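Section 4: Setting up the mixed-goods table for the Vallico arm

Right, if you've got this far you've done the power-up and the homing routine in section 3, and the arm is sitting there waiting for something to do. I'm Po-yen Ng, I packed orders by hand at Myklebust before the arm came, and I wrote this bit because I'm the one who gets called over when the table's been laid out wrong!

Before you start: press Hold on the Ultus panel and wait for the light to go steady amber. Don't lean over the table while it's green, even for a second.

1. Clear off whatever the last shift left. Leave the arm where it parked itself and don't push it out of the way by hand.

2. Put the item being picked in the middle, facing the front edge. For bottles, keep them in their foam tray. Loose bottles are a separate job (see section 6).

3. Set the rest of the order around it. Parcels lie flat with the label up. Bread, baskets and bags go towards the back.

4. Leave a clear hand's width on the side the gripper comes in from. It needs the space to open its fingers.
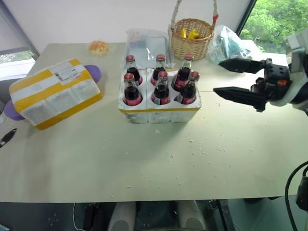
Fig. 4.1 Cola tray in the middle, taped parcel to the left with its label up, gripper open at the right.

5. Choose the job on the panel. Mixed orders are job 40, and the full list goes up to 1256, so please use the search box and save your thumb.

6. Step back behind the floor line and press Release. Watch the first pick all the way through before you wander off.

Note: foam trays shed. You'll get white crumbs all over the tabletop and they're harmless to the arm, but brush them off between orders or they end up in the customer's box. I keep a dustpan on the hook by the door (please put it back).

Caution: clear plastic bags are the thing the arm is worst at. If it stops with a Fekuvum grip warning, press Hold, flatten the bag or take it out, then press Resume. Don't tug anything out of the fingers while they're closed.

What's different about your shift

I get asked this a lot by people coming over from the hand benches. You'll lift less, and my wrists are very glad of it. You'll also spend far more time looking and sorting, which is tiring in its own way, so do swap places with your partner at the half-way break. The pick target belongs to the arm now and you won't be marked down when it stops. Write the stop in the log with the time and the job number, and carry on.

The gripper pads get changed every 4000 picks. That's section 5, and you'll want the small screwdriver.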